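Tuesday, May 28, 2024
Notebook, moderation tools group, Clokitz

Morning. Read the second draft of the consultation paper on platform liability, all of it this time, with the annexes. The part which matters to us is section four. A hosting service would keep its protection for posts by users, but it loses it when it "materially promotes" a post after a notice was received. The word "promotes" is not defined anywhere. I looked in the glossary and in both annexes.

Milagros thinks that a ranked feed is promotion by itself. I think the authors had paid placement in mind, and recommendations sent by e-mail. We agreed to write down both readings and run the test set under each of them, so that our answer to the consultation has some numbers in it and is not only opinion.

Test set: 1,465 posts with notices, taken from the Zultar forum archive with the names removed. Gervasio prepared it in November for another purpose, so the labels are not exactly what we need. "Political" and "election" are one label there. I split them by hand for the first 400 and then stopped, my eyes were tired. The rest will be done by the rule in the script and I will check a part of it.

Run 1, narrow reading (paid placement and e-mail only). Finished before lunch. 47 posts would lose the protection. I read all of them. Most are small advertisements for local shops where a competitor sent the notice, and I doubt very much that the people who wrote the draft were thinking about such a thing. Two are real election matters, both with a wrong polling date.

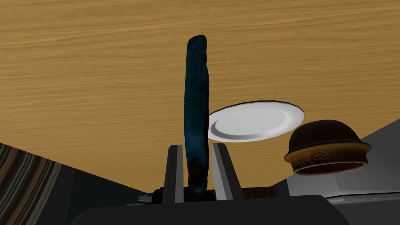 Run 2, wide reading (any ranked feed). It stopped with an error after the first batch. The cause was mine: the time of the notice is kept in local time and the time of the ranking in UTC, so for some posts the notice seemed to arrive before the post existed. I corrected the conversion in the loader and added a check which refuses such rows. Started it again at 14.20. Please do not restart the queue on Gaete until it is finished, it does not save its position.

While waiting I talked with Gervasio about the counter-notice. In the draft the user has the right to answer, but the platform must already act before the answer comes. For a large company this is a cost. For a forum like Zultar, with one person who looks at the notices in the evening, it means that everything will be taken down and nothing will be put back. He wants this point to be first in our answer. I would put it second, after the definition, but I will not fight for it.

Also the upper limit for damages. The draft says 2,000 per post, and it does not say whether a copied post is the same post or a new one. Our duplicate finder (Testus) treats small changes of spelling as the same post. A court could see it differently. Milagros will write to the contact person given on the cover page and ask.

16.50. Run 2 is still going. The log looks normal and no rows were refused in the last three batches – I was a little afraid that the new check is too strict, but it seems fine.

To do:
– compare run 2 with run 1, separate table for the election posts
– check the split of labels after row 400, Gervasio takes the second half
– ask Milagros for the wording of the two readings, mine is too long
– move the old results out of the shared folder, the names of the files are almost the same and I already opened the wrong one once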